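Notebook, front room floor and tables
March 2026
Rulutmont job, second entry

Finally got to the good part of this job! I have been looking forward to the floor ever since we opened the door on it. Pale marble, big irregular pieces, no two joints running the same way. Whoever laid it had a great eye and plenty of patience. Plan for the session was stain first, then table edges, then felt for the feet if there was time left (there wasn't).

Marble underfoot in the first and third, the red-edged tabletop with the glass bowl in the second.
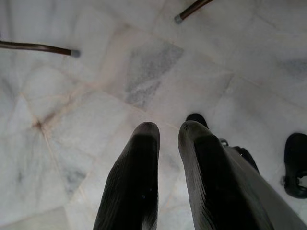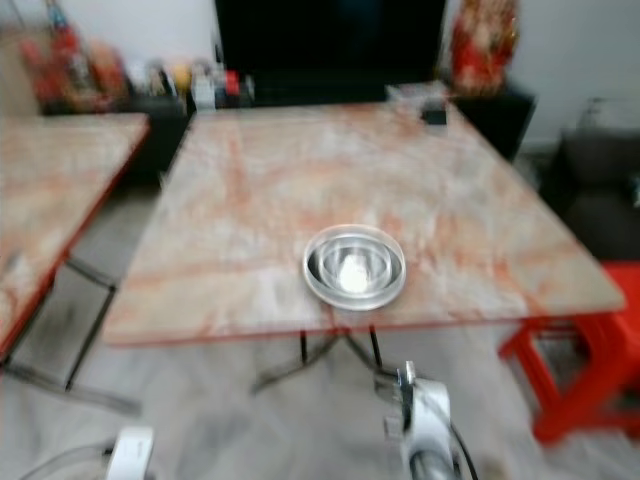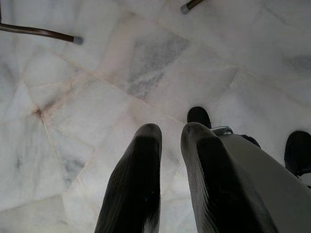

Réka Kozma read this over and wants it written down that the brown mark where the grout lines meet should not be called rust until we have tested it. Fair enough, she says, if it turns out to be iron, but she has seen old wax go just that color in a joint, and the wrong cleaner will drive it deeper. She would also like us to stop saying "the marble" for everything, as the tabletops may well be a printed pattern and should be treated as unknown.

Good points, both of them. From here on: FLOOR means floor, TOPS means tops.

FLOOR. Worked on the stained joint only. Plain warm water and a soft white cloth, blot, wait, blot again. Cloth picked up a little tan color on the first two passes and then nothing. Tried the neutral soap from Reltau at the weakest mix on the label, in a patch smaller than a coin. No dulling that I could find with a flashlight held low, and I looked for a long time. The polish on this floor is lovely when you get the light skimming over it. You see every slab tip a hair one way or the other, like a pond with a breeze on it.

Did not touch the dark speckled veining. I had it down as dirt in my first notes and I was wrong, it is in the stone. Crossing that off with real pleasure.

No vinegar, no lemon, no bathroom spray. I know we all know this. It goes on the card by the sink anyway.

TOPS. Two of them with the same pinkish pattern and the red-orange edge. I love these. The veining goes from orange to a proper rust red and the border picks it up exactly. Ran a fingernail along the underside of the border on the main one and found a lifted stretch near a corner, 3 mm at the worst. Tumelo Ntuli thinks it can be glued back without taking anything apart. I would like to see it clamped dry first. The Masilela clamps are too deep in the throat for this, so borrow the small ones from Cistemdale.

Glass bowls: washed by hand, dried, back where they were, small one inside the big one. Put a cloth under them next time, the base drags.

CHAIR AND TABLE FEET. The dark brown legs on the floor side have gray caps, and they are a good fit. Pressed each one with a thumb and they hold. I still want felt under anything that gets pulled in and out every day. We have 166 pads in the tin, the thin kind, and the thick ones are on order. Thin may be enough here. Try one chair, use it for a week, turn it over and look.

To do
- test the joint stain properly, Réka to choose the kit
- clamp the lifted edge dry, photograph it, then decide on glue
- find out what the tops are made of (look for a raw edge underneath, by the leg bolts)
- felt on one chair
- ask the owner what was used on the floor last June, the old bill says "polish" and nothing else

Tin of wax is open, lid is on the shelf above it.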